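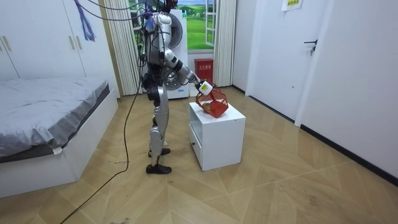

Şükran Yazıcı thinks I should give up on the sourdough until January and just bake something with yeast from a packet like a normal person. She left that on my last entry and I've been chewing on it ever since (more than I've been chewing on the bread, which came out like a paving stone again).

2 December 2018

So, loaf from yesterday. I fed the starter Friday-night style, meaning late and half asleep, and it did rise, I swear it did. By morning it had climbed to the rubber band and I got all excited and mixed 646 grams of flour before I'd even had coffee. The Zirgate stuff, from the bottom of the bag. Then the dough just sat there. I gave it four hours. I gave it a pep talk. I moved the bowl next to the radiator and then on top of the fridge and then back again, and at suppertime it looked exactly like it did at lunch.

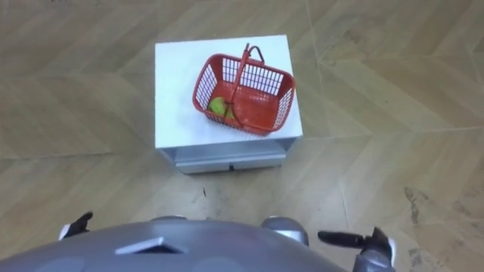 I baked it anyway, mostly out of spite. The crust was beautiful, I'll say that! Dark and blistery, and it crackled when I set it on the rack. Then I cut into it and there was one giant cave at the top and something close to modeling clay underneath. I ate two slices toasted with a lot of butter, and the rest is drying out for crumbs.

I think it's the cold. Our kitchen faces north and the window over the sink has never closed right. My aunt in Wistitz keeps her dough in the oven with only the light on, and hers comes out puffy and sour and perfect every time, so that's the plan for tomorrow. I also want to try less water. The book says 79 percent, and I don't believe my flour can take it.

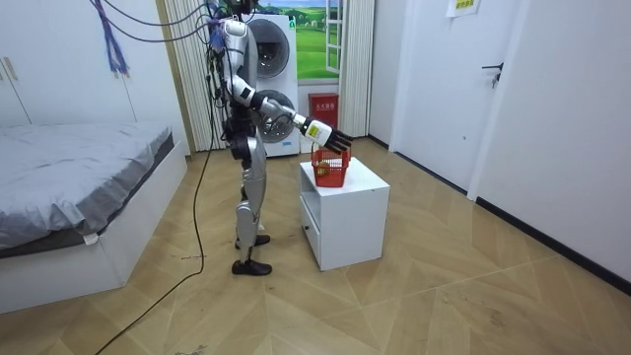

Amini wrote back this afternoon to say the water is fine and the starter is too young, and that I should feed it twice a day for a week and quit poking at it. Okay, fair. It's only been alive since the middle of last month and I have been poking at it – a lot. I poked it while I was reading the message.

Twice a day seems like so much flour, though. I throw out half of it each time and it makes me feel terrible, so I've been stirring the extra into pancakes. They're good! A little tangy, kind of lacy at the edges. The kids next door had some and asked for more, and I don't get that with the bread.

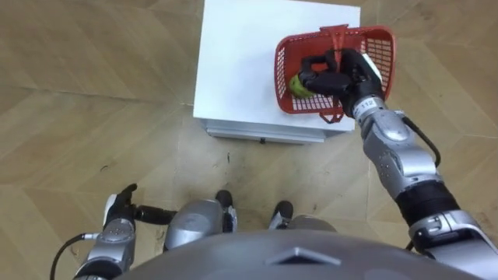 I did write the feeding times on the calendar, seven and seven, so now I have to stick to it. New jar too, a taller one with straight sides, so I can see what's going on in there. The old one is soaking in the sink and smells like a brewery.

Need to pick up rye tomorrow, and butter, and a new rubber band.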